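# Jullow Peg Field – a simulated clutter workspace for tabletop arms

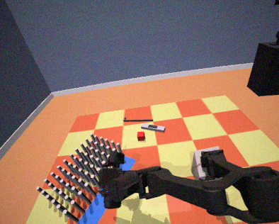

*Jullow Peg Field, rendered: arm at the rod array, with the small parts on the mat behind it.*

Release notes last touched 7/22/22

Thanks for stopping by! Jullow is a simulated tabletop scene we built for our own work on reaching near clutter, and after enough people at Sarcombe asked for a copy we cleaned it up and gave it a page of its own. It is a fairly small package, and we have tried to keep it that way. You load it, you drop your controller in, and you find out how your arm behaves when there is a thicket of upright rods right beside the place it needs to go.

## Why rods?

Most of the tabletop scenes we had been using were kind to the arm. The objects sat well apart, the gripper came straight down, and a planner with a sloppy idea of its own width could still score nicely. Hanan Obeidat had been grumbling about this for months (she runs the hardware side, so she is the one who replaces the fingers) and she wanted something where the outside of the gripper mattered as much as the tips. A regular grid of thin rods does that job very well. There are plenty of edges to brush against, and a brush is easy to log.

The rods have pale round tips so that they stand apart from their dark shafts when you look at the field from above. The checkered mat is there mostly for our own eyes. When you are scrubbing through a run at the end of a long day, being able to say "it drifted one square toward the wall" saves a lot of squinting.

## The method, briefly

We train in two stages. In the first, the policy learns to reach targets with contact costs switched off, and it plows through whatever it likes. In the second we bring the cost of touching a rod up slowly over the course of training – slowly is the important word – and let the policy find its own way around. Đức Trình wrote the schedule and has rewritten it more times than he would like me to say.

We compared that with training on the full contact cost from the first step. Both versions were tested on the same 902 start positions, with 20 attempts from each. The slow schedule finished more of its reaches and touched fewer rods doing it. The full-cost version had a habit of hovering well clear of the array and running out its clock, and if you have ever trained one of these you will probably recognize that behavior. The per-start results are in the package as a plain table, and we would much rather you looked through those than took our word for it.

One thing we did not expect: the forearm caused more trouble than the gripper. Liên Mạch noticed that late failures were often a link swinging low after the fingers had already cleared. Contact logging now covers every link of the arm, and you can switch links off one at a time if you only care about the hand.

## What comes with it

- The room, mat and rod array, with rod spacing and height set in one file
- The small loose parts: red cube, thin black rod and slim gray bar
- The black arm model, with its gripper
- The blue strip beside the array, which you can keep or drop
- Training settings for both schedules
- Contact logs and the results table

Shadows are on by default. They fall in soft streaks on the mat around the rods and they bothered our camera-based policy a good deal, so we left them in. If you are working from joint positions alone, turn them off and your renders will go faster.

## Things to know before you start

The loose parts are light, and a policy that is still learning will send them off the mat. There is a reset switch for each part as well as one for the whole scene.

Rods do not bend in this version. Ismail Abou Zeid has a flexible set working on the Uysal branch, and it behaves nicely with a slow arm and rather badly with a fast one. We hope to fold it in by October.

The default seed is 2612. Please report it with your numbers if you change it. We have had two long email threads that ended with someone discovering theirs was different!

If you are coming from the older Bokham scene, your arm settings will carry over, but the contact settings will not. Start those fresh.

## Getting a copy

Jullow is free for teaching and research. Write to Hưng Vũ on the Sarcombe simulation desk and say a little about which arm you use and what you want to try. He answers everyone, sometimes at length.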